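Slide 9 - The Plondstead packing project

Colleagues will recall that the Purnden student robotics programme opened on 18th September with 20 students. Loretta Greenberg supervised the mechanical group and Yolanda Nakamura the software group. Both have asked me to thank the college for the use of the workshop.

The task set was a modest one: take a single metal shield plate from a tray and lay it flat in a cardboard box. Students were assessed on method and on their written logs - speed carried no marks. Pause here for questions on assessment.
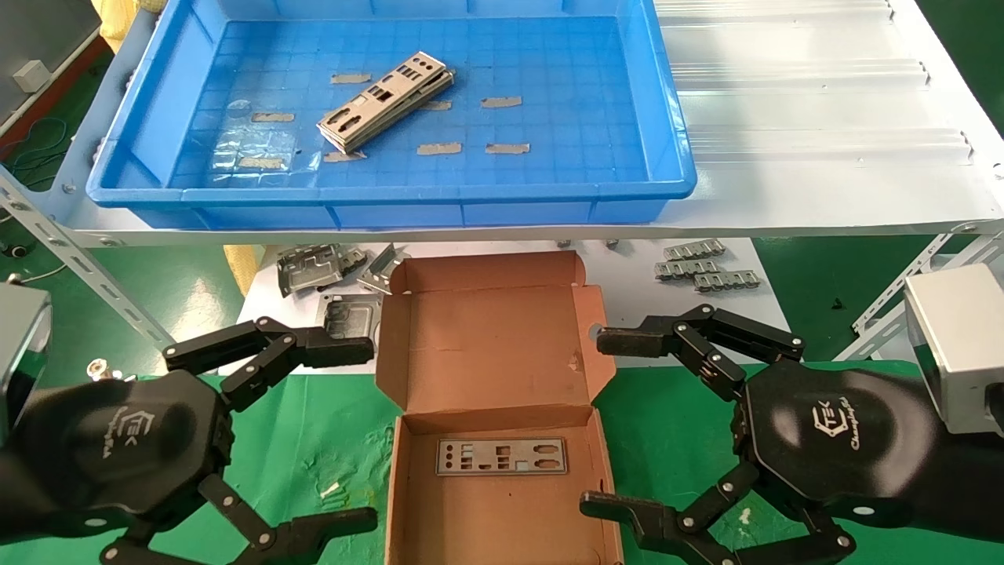
Packing task: one plate in the box, with the stack in the blue tray behind.

Draw attention to the two multi-fingered hands, one on either side of the box. Thin plates lying flat are hard to grip, and the students' logs return to this point often. The final reports are due in December.

Next slide: budget.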